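Speaker notes: Export controls and the problem of small suppliers
Session length 43 minutes, questions at the end

Slide 1. Title
Give the scope first. The talk covers restrictions on exports of intermediate goods during a shortage. It does not cover sanctions, and it does not cover tariffs except where a tariff is used as a quantity limit. Most of the published work looks at finished goods such as grain or vaccines. Parts and materials get less attention and the effects are harder to trace.

Slide 2. Three kinds of restriction
Outright ban: simple to announce, simple to enforce at the border, usually short.
Licensing: each shipment needs approval. On paper trade continues. In practice the delay does the work of a ban for any buyer holding thin stocks.
Quota: a fixed volume per month or quarter. Creates a rush at the start of each period.
Note for speaker: stay on licensing. It is the form the rest of the talk depends on.

Slide 3. Why governments do it
The domestic price falls in the short run because goods that would have left stay home. Voters and hospitals see the benefit at once. The cost lands on foreign buyers first and on domestic producers later, when they find that the higher world price is out of their reach and put off new capacity. A ban meant to protect supply can reduce it within a year or two.
Mention retaliation here but do not go into it. It comes back on slide 6.
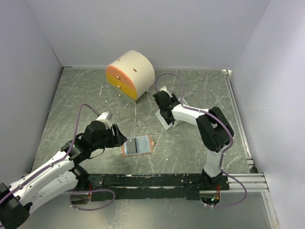 Slide 4. The Callonska case
Callonska makes filter housings. It buys molded seals from one supplier, Baumgart, across a border that had carried the trade without paperwork for as long as either firm had existed. When seals were added to the control list, each order needed a license. Stated processing time was 7 working days. The median in the first quarter was some four weeks.
Callonska held enough seals for two weeks of production. The plant at Mundudstead went to short shifts in March.
Point to make: the seals were never scarce. Baumgart had finished goods in its warehouse the whole time. What was scarce was approved paperwork. Pause here, the room usually wants to write this down.

Slide 5. What the firms did next
Callonska ordered ahead, as any buyer would. Its orders doubled while its use of seals stayed flat. Other buyers did the same. The licensing office read the larger order book as evidence of a real shortage and tightened the terms.
Baumgart moved part of its finishing work to a rented unit outside the control area. Unit cost went up. The work has not moved back, although the control was lifted.

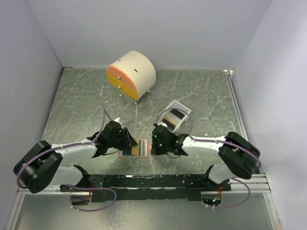

Two robot arms on a shared base rail, with a drawer cabinet behind.

Slide 6. Retaliation and cascades
Work through the two-country model on the slide. Country A restricts seals. Country B, which makes the housings, restricts housings. Both goods are needed for one working filter, so each country now holds a stock of something it cannot use. Output of filters falls in both.
Add a third country with no production of its own. It has nothing to withhold and so no bargaining position. It pays the highest price or goes without. The result holds under a wide range of assumptions about demand — the appendix has the algebra, do not do it live.

Slide 7. Fisenberg as a comparison
Fisenberg kept its border open over the same period and bought domestic output for its own hospitals at the market price. This cost its treasury money that a ban would have saved. Producers there added a second line. Be careful with this one. It is a single case and the firms were larger to begin with. Say so before someone in the audience does.
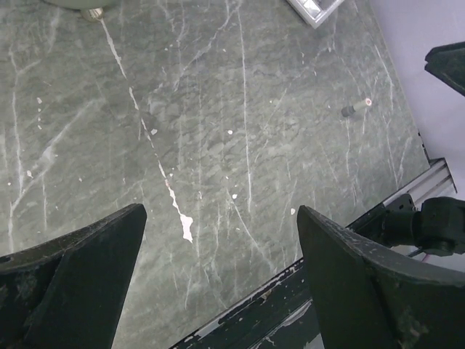

Marble-patterned work surface, seen from above.

Slide 8. Policy options
Advance notice before a control takes effect, with orders already under contract exempt.
A fixed end date, with renewal requiring a fresh decision.
Automatic approval if the licensing office misses its own deadline. This is the option with the strongest support in the data, and the one officials like least.
Purchase at market price from public funds where the aim is to supply hospitals.

Slide 9. Limits of the evidence
The order data come from firms that agreed to share them. Firms that closed are not in the sample, so the losses are probably understated. Stock levels are self-reported. The approval times are from license records and can be relied on.

Slide 10. Questions
Leave this slide up. If asked about agricultural goods, refer back to slide 1. If asked whether the housing maker should have held more stock, the carrying cost table is backup slide 4.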